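5. La jornada de puertas abiertas como condición experimental

5.1. Planteamiento

Los resultados de la sección anterior se obtuvieron a puerta cerrada, con los autores presentes y con una tolerancia al silencio que el público general no comparte. En julio el edificio Park abrió sus laboratorios a los vecinos de Bralholm y el decanato nos asignó la sala del fondo, entre una maqueta de túnel de viento y la mesa del café. Decidimos tratar la visita como una tercera condición del estudio, después de «laboratorio» y «laboratorio con distractores», y la llamamos «laboratorio con gente». Los revisores de una versión preliminar nos pidieron un nombre más técnico. Lo hemos pensado y lo mantenemos.

La pregunta era modesta: qué parte de lo que hace Vikia cuando la miramos nosotros sigue haciéndolo cuando la mira alguien que no le debe nada. El sistema, descrito en la sección 3, combina el brazo de la plataforma Mirkine con nuestra política de recogida de mesas, y su repertorio consiste en acercarse a un objeto, cerrar la pinza, trasladarlo, soltarlo y retirarse. El folleto de la universidad lo anunciaba como «el robot que pone orden en casa». Se imprimieron 3000 ejemplares antes de que pudiéramos leerlo.

5.2. Preparación y protocolo

Se trabajó en dos turnos, mañana y tarde, con una pausa a mediodía que el calendario oficial no preveía y que la controladora impuso por su cuenta. La sala admitía a lo largo de la jornada hasta 400 visitantes, según la estimación del servicio de comunicación. No llevamos un registro propio de asistencia y preferimos no discutir esa cifra, que figura ya en la memoria anual de la facultad.

Cada pase seguía el mismo guion. Un miembro del equipo pronunciaba una introducción breve, el sistema recibía la orden desde el terminal y ejecutaba un episodio, tras lo cual se abría un turno de preguntas que casi siempre duraba más que el episodio. Acordamos no repetir un intento fallido salvo petición expresa del público. La cláusula parecía prudente sobre el papel. En la práctica, el público pide que se repitan precisamente los intentos fallidos, y con mucho más entusiasmo que los otros.

Los objetos eran productos de alimentación corrientes: bolsas de aperitivos, latas de bebida, cuencos. Los bloques de colores de la sección 4 se quedaron en su armario. Nadie en la historia de las puertas abiertas ha preguntado por el coeficiente de rozamiento de un bloque de colores, y en cambio todo el mundo tiene una opinión sobre cómo se coge una lata. Las posiciones iniciales variaron de un pase a otro sin más control que el criterio de quien reponía la mesa, lo que limita la comparación cuantitativa con las otras condiciones (véase 5.5).

La superficie merece mención aparte. El tablero de la sala es gris oscuro y muy brillante, elegido en su día por una empresa de mobiliario que no consultó a ningún módulo de percepción. Refleja los objetos, la iluminación y el propio brazo. Nuestro segmentador, entrenado en buena parte sobre tableros mate, propuso con cierta regularidad agarrar cosas situadas debajo de la mesa, en una lata simétrica y perfectamente alineada con la de arriba. El filtro de plano descrito en 3.4 descarta esas propuestas, a costa de un retardo que desde el lado del público se interpreta como reflexión.

5.3. Desarrollo de los pases

El tipo de episodio más repetido fue el de la lata sobre la mesa despejada a medias. La figura 5 recoge dos momentos de la interacción con la pinza: uno con los dedos cerrados sobre la lata y otro con los dedos separados junto a ella. 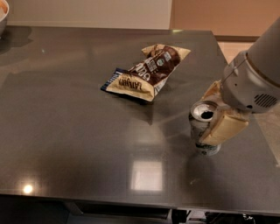
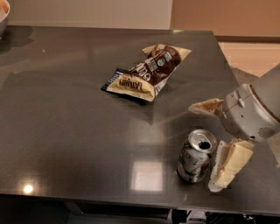
Figura 5. Condición «laboratorio con gente»: la pinza sujetando la lata por el costado (primera imagen) y abierta a su lado (segunda imagen). En ambas hay una bolsa de aperitivos arrugada sobre el tablero. Las imágenes no se presentan necesariamente en orden temporal.

El lector observará que las dos imágenes, tomadas por separado, podrían pertenecer lo mismo a una aproximación que a una retirada. La ambigüedad no es exclusiva del papel impreso. Varios visitantes aplaudieron durante la fase de aproximación, convencidos de que el robot acababa de dejar la lata donde estaba. Técnicamente no se les podía reprochar nada, y en al menos un pase el aplauso fue lo más logrado del episodio.

La anchura de agarre comandada constituye el segundo asunto. Una lata de aluminio tolera poca fuerza lateral si está abierta, y el umbral de contacto que usamos en el laboratorio se había ajustado con latas sin abrir. Lo rebajamos durante el primer turno después de oír un crujido que el público agradeció. Con el umbral nuevo no volvió a haber crujidos, pero sí algún deslizamiento lento hacia abajo, de una dignidad considerable, en el que la lata regresaba a la mesa por iniciativa propia.

La bolsa resultó más instructiva. Su forma no se parece a la de ningún modelo de nuestra biblioteca, y tampoco a la que ella misma tenía en el pase anterior. La política la trata como un objeto deformable con una región de agarre preferente en los pliegues altos. Cuando el pliegue cedía bajo las yemas, el sistema volvía a planificar desde la nube de puntos nueva y elegía otro, y así sucesivamente hasta agotar el tiempo máximo del episodio. Un niño de la primera fila resumió el método diciendo que el robot buscaba el abrefácil. Hemos revisado los registros y no estamos en condiciones de refutarlo.

Los cuencos quedaron fuera del análisis. La política los localiza bien y los agarra por el borde, pero un cuenco con comida dentro introduce consideraciones de limpieza que exceden el alcance de este trabajo y, según se nos recordó por escrito, el del contrato de limpieza del edificio.

5.4. Resultados

Entre el ajuste previo y los pases con público se registraron 440 episodios. Los datos se conservan completos, incluidos los episodios en los que la persona encargada de la introducción seguía hablando cuando el brazo ya se había puesto en marcha. Se etiquetaron a partir de los registros articulares y de la fuerza en los dedos, con revisión manual de los casos dudosos por parte de dos anotadores que no estuvieron de acuerdo en qué significa «soltar».

Distinguimos tres clases de desenlace. En la primera, el objeto termina en la zona de destino y la pinza se retira sin tocarlo de nuevo. En la segunda, el objeto llega a la zona, pero la pinza lo roza al retirarse y lo desplaza. La tercera agrupa el resto. La segunda clase apenas aparecía en la condición de laboratorio y aquí se vuelve frecuente con las latas. Atribuimos el efecto a la trayectoria de salida, que se acortó para que los pases no se solaparan con los de la sala contigua. Es el precio habitual de la divulgación: el robot tenía prisa porque la teníamos nosotros.

La percepción del público siguió un criterio distinto. Las tarjetas de opinión, rellenadas a la salida de manera voluntaria, puntúan mejor los episodios de la segunda clase que los de la primera. Imani Schumacher, que coordinó las tarjetas y las transcribió, sugiere que un roce final hace visible la dificultad de la tarea, mientras que una ejecución limpia se confunde con la de un electrodoméstico. Entre los comentarios libres abundan las preguntas por el precio. Hay también una petición de que el brazo salude, otra de que no lo haga, y una tarjeta en la que solo se lee «¿y fregar?».

5.5. Limitaciones

La condición no es comparable con las anteriores en sentido estricto. Cambiaron a la vez la iluminación, la superficie, los objetos, el umbral de fuerza y el estado de ánimo de los autores. Las tarjetas tienen el sesgo de selección propio de cualquier encuesta colocada junto al café. Además, el umbral rebajado durante el primer turno impide agrupar los episodios con lata sin una corrección que no hemos sabido justificar, de modo que los presentamos separados en la tabla 6.

Tampoco disponemos de una medida fiable del efecto del público sobre el sistema. En principio debería ser nulo, dado que la política no recibe ninguna entrada sobre quién la observa. Los visitantes, sin embargo, se inclinan hacia la mesa, y con el tablero brillante inclinarse equivale a aparecer en la nube de puntos. Una barrera más alejada habría resuelto el problema. El edificio Park dispone de ella, pero ese día protegía la maqueta del túnel de viento.

Para la próxima edición hemos solicitado un mantel mate. La solicitud está en trámite, y la sección 6 supone que seguirá estándolo, por lo que todas las modificaciones del módulo de percepción que allí se proponen se evalúan sobre el tablero original.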